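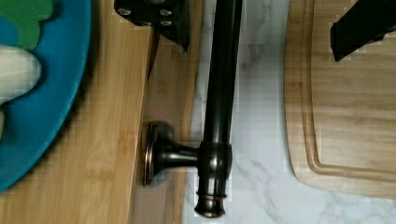 November, late, should be asleep

We got the plate task running start to finish tonight!! Octavio Ñahui and I stayed in the lab until they dimmed the hall lights, and I'm still too wound up to lie down.

So Nina (the arm, named before I joined the club) finally clears the faucet. All last week she clipped the spout on every third reach, and I was sure it was my path planner. It was the wrist offset. 4 millimeters! I'd typed it in wrong back in September and then built everything on top of it. Octavio found it by reading my file out loud in a radio announcer voice, and I laughed so hard I almost missed it.

We're at 438 saved runs now. The Piledport entry asks for 1,000 before they let you into the kitchen round, so that's a lot of evenings, but I don't mind. I love the part where she slows down over the cutting board and sort of thinks about it.

Zurel's team has 2,267, I checked the board. Okay. They also started in the summer.

Tomorrow: redo the grip force numbers, ask Hedov for the spare fingertips, try the approach from the left side of the sink, call Mom back. I want to see if the planner holds up when we swap the plate for the bowl. Octavio says no way. I say first try, and he owes me dumplings if I'm right.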